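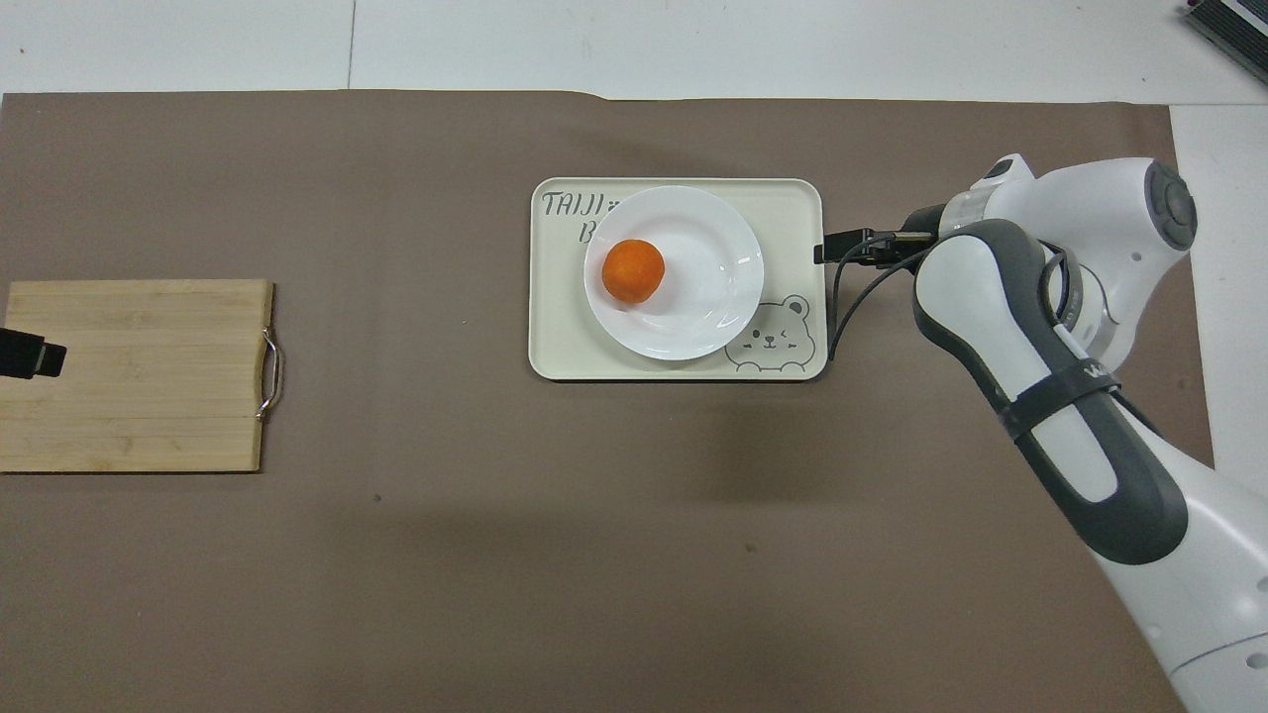

Bamboo cutting board with the wire handle, on the brown paper.

Thursday, November 6, 2025

OK, notes on the save file thing before I forget how I got here. Short version: Buvo (our loader, the one that reads saved games for Direr) believes whatever the file tells it, and it really shouldn't.

Gheorghița Iordache mailed me a save from an old mod that crashed her copy on load. She figured the save was just damaged, and so did I for most of the morning. Then I opened it in the hex viewer and the header was fine, the map block was fine, and the inventory block said it held a negative number of items. Minus 5! The loader checks that the count is under 100, which minus 5 certainly is, and then hands it over to the copy routine, which treats it as unsigned and tries to copy pretty much the whole world. Crash.

A crash I can live with. What bugs me is that with a bit of fiddling I could get it to not crash and write past the end of the item table instead. I made a test save that overwrites the player name, which sits right after the table in memory (harmless, kind of funny, my hero is now called AAAAAAAAAAAAA). But there's a function pointer a little further along, the one for the script callback, and I don't want anybody getting that far with a save they put up on the forum. People swap saves all the time. I've done it myself without thinking twice.

So, the fix. I changed the count to unsigned everywhere it gets read and moved the check up so it runs before anything is allocated. That took ten minutes. Then I went looking for the same mistake elsewhere and, well, found it in the quest log reader and again in the portrait reader, which was clearly pasted from the quest log reader, by me, years ago. Same wrong comment on top of both of them and everything.

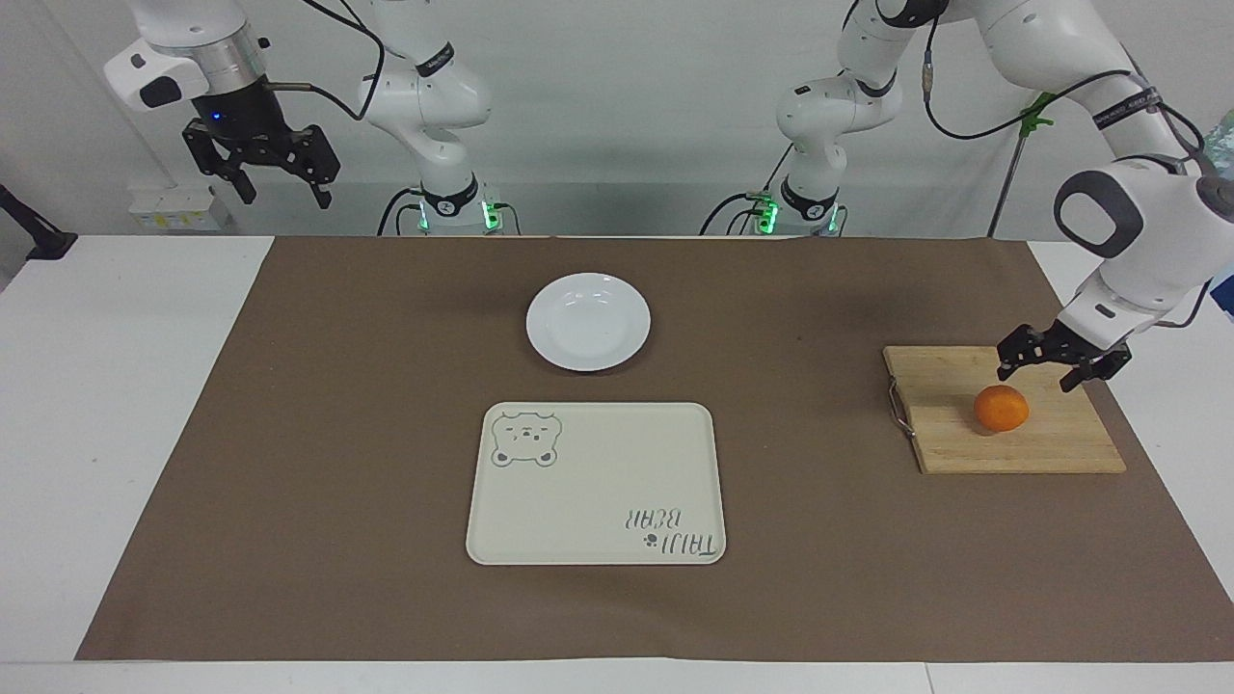
The portrait one is worse in a way, as it also takes a width and a height and multiplies them without looking at the result. Big enough numbers and the product wraps around to something tiny, you get a tiny buffer, and then the decoder happily fills it with a big picture. I put in a helper that does the multiply and refuses if it overflows. Used it in the sprite code too while I was in there, though I couldn't find a way to trigger anything from that side.

Ran the whole pile of old saves through the patched build afterward. 14 of them in the test folder, 13 load and look right. The one that doesn't is the Ardeleanu demo save, and I'm not sure what to do about it. It has a junk value in the quest count that the old code happened to ignore (it read the low byte only, don't ask) and the new code rejects. I could special-case it by version number. Gheorghița says just resave it with the old build and replace the file, and I think she's right, but there must be copies of it on people's drives. Leaving it for now.

Also tried pointing the Itow fuzzer at the loader over lunch. It needs a wrapper that reads from memory and our reader insists on a file path, so I got as far as a horrible temp file hack that manages maybe a tenth of the speed it should. Still, it hit the old inventory crash almost right away on the unpatched build, so the setup works! On the patched build, nothing yet. I'll let it run overnight on the desktop in the corner.

To do:
Proper memory reader for the loader, so the fuzzer isn't chewing up the disk.
Write to the other two people who package the game and give them the patch before it's public. Gheorghița has their addresses.
Error message. Right now a rejected save drops you back at the title screen with no text at all and you'd think you misclicked.
Decide about the Ardeleanu save.
December release is probably too far off for this, so a small fix release on the old branch. Check that the old branch still builds, I haven't touched it since the sound rewrite.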